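Weekend help wanted at Gralemholm

Hi, I'm Xiuying Peng and I run Gralemholm, a small guesthouse with 11 rooms and a breakfast room that fills up way faster than it should. I'm looking for someone friendly to help me from March through the end of summer, and if you live close by, I'd love to hear from you!

The job is mostly mornings. You'd start at 6:30, set out the breakfast (I bake the bread the night before, so don't panic), pour a lot of coffee and chat with guests who want to know which trail to take. After that we turn over the rooms together. On a busy morning we can have 40 people through for breakfast, because I also let walk-ins in from the Lollano trail, and it does get loud.
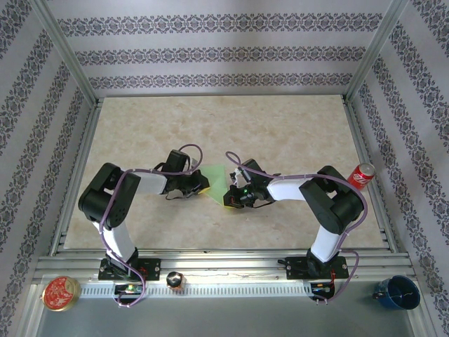 You don't need hotel experience. My last helper came straight from a garden center and was wonderful with everybody. What I do need is someone who can carry a full tray up a flight of stairs, doesn't mind dogs and will tell me when we're low on eggs before we're out of eggs. A little Spanish or Portuguese would be great, but it's fine if you have none.

It's three mornings a week, and I can be flexible about which ones. Pay is $200 a week, plus your share of the tips and breakfast, and you can take home whatever bread is left. If you need a place to stay, there's a small room over the garage, so ask me about that.

To apply, write me a few lines about yourself and drop them at the front desk, or just come by after 11 and ask for me. No resume needed. Please tell me when you could start and if you have any trips planned in July, our craziest month.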